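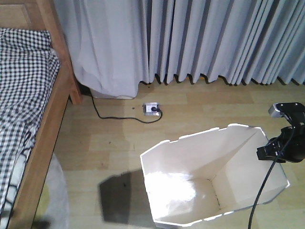
Lectura: 1 min · 5 comentarios

La cortina larga es la que cae desde lo alto hasta casi rozar el suelo, y yo le tengo un cariño enorme (en mi dormitorio tapa media vida). Lo suyo es que el bajo quede un poco por encima de las tablas — si arrastra, se llena de pelusa en una semana, ¡palabra!

El pliegue es la gracia del asunto. Cuanta más tela se recoge, más estrechas salen las ondas y más juega la luz con ellas.
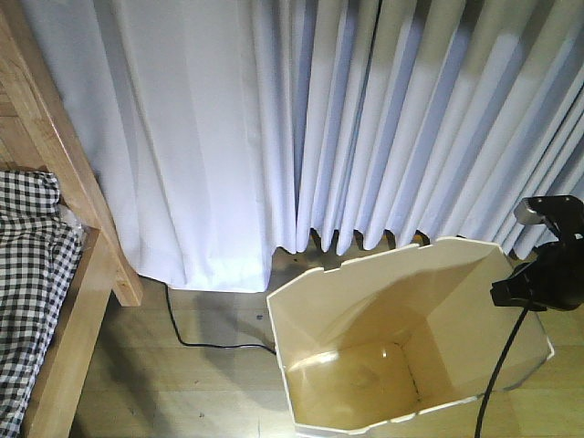
También cambia mucho según se lave. En Unalton compré una de 200 cm de ancho que encogió a la primera, y desde entonces dejo siempre dobladillo de sobra. Zubaida Durrani, que me cosió las de casa, plancha los pliegues uno a uno; yo las cuelgo un sábado, bien estiradas, y que se apañen solas. 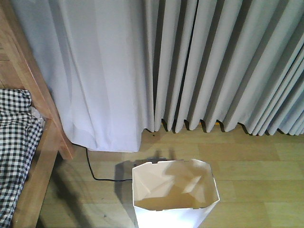
Cortina doble

Combina una tela ligera con otra más densa. De día corro solo la fina, y en octubre ya echo las dos.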